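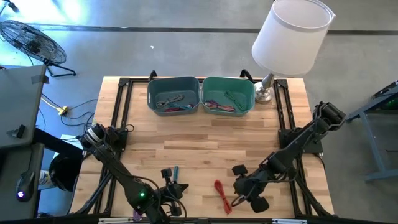 Cable sorting cell at Tomden: two arms, two bins, one wooden tabletop.

Ledum Cable Sorting: equipment planning notes and data card

Updated Wed 25 September

We put this README together for labs planning their first two-arm bench. The recordings come with it, but the part people keep writing to us about is the shopping list, so that goes first! Everything was recorded at our Tomden room, and the budget sheet is in budget/ikcombe.csv (Ikcombe is the name of the bench, and also of the purchase order, sorry).

What to budget for

Arms and grippers are the big line and you will have quotes for those already. The small lines are where our first plan fell short. Set aside 4000 dollars for the frame, tabletop, power and mounting hardware together. We had put down 1000 and ran through it in July, before the second arm was even bolted on.

Cables to sort are cheap, so buy plenty, in colors that stand apart from each other and from the bins. Get a few stiff ones and a few floppy ones. They behave so differently in a gripper that it feels like two separate tasks, and we love that about this job.
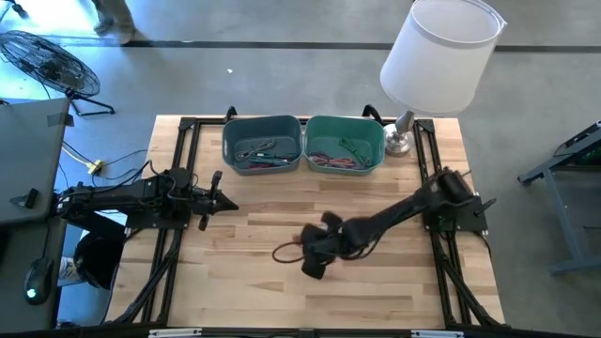

Reading time: 2 min

Spare fingers deserve their own line in the sheet. Order 12 sets with the arms and you pay for shipping once. Put cable sleeving on the same order, and measure each run with the arm stretched all the way out.
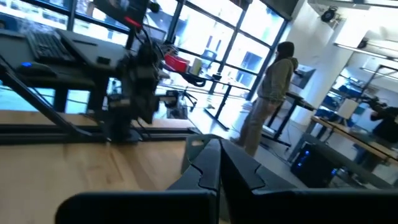

Wrist view, gripper open, facing the windows.

Windows cost money too. Daylight washes out a wrist camera very easily, so price blinds early, or leave room in the floor plan to turn the bench. We kept the bright recordings in the release because plenty of labs have big windows and will want them.

Floor space

Plan the desks at the same time as the bench. You want a screen and keyboard close by, and enough room to walk behind a chair. Phùng, our planning script, takes the room size and the bench size and prints a layout you can argue over.

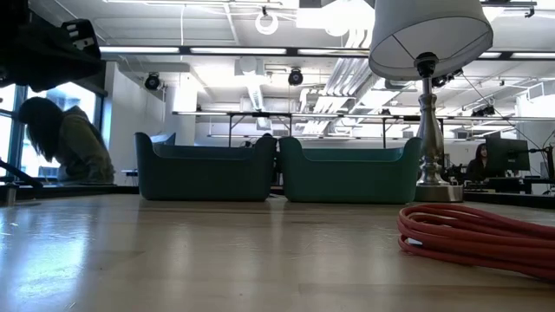
Run it before you sign for furniture. It's a small script and it reads the same csv as the budget, so a change to the bench shows up in both places.

Files

budget/ikcombe.csv: line items, quantities, prices paid
tools/phung.py: layout script
recordings/: head, wrist and fixed views
CHANGES.txt: what moved between versions

Known gaps

Prices leave out tax and freight. There is no line for servicing yet; we'll add one when we have a full year of bills. If you have built a bench like this one, send us your sheet, we'd be thrilled to list it next to ours.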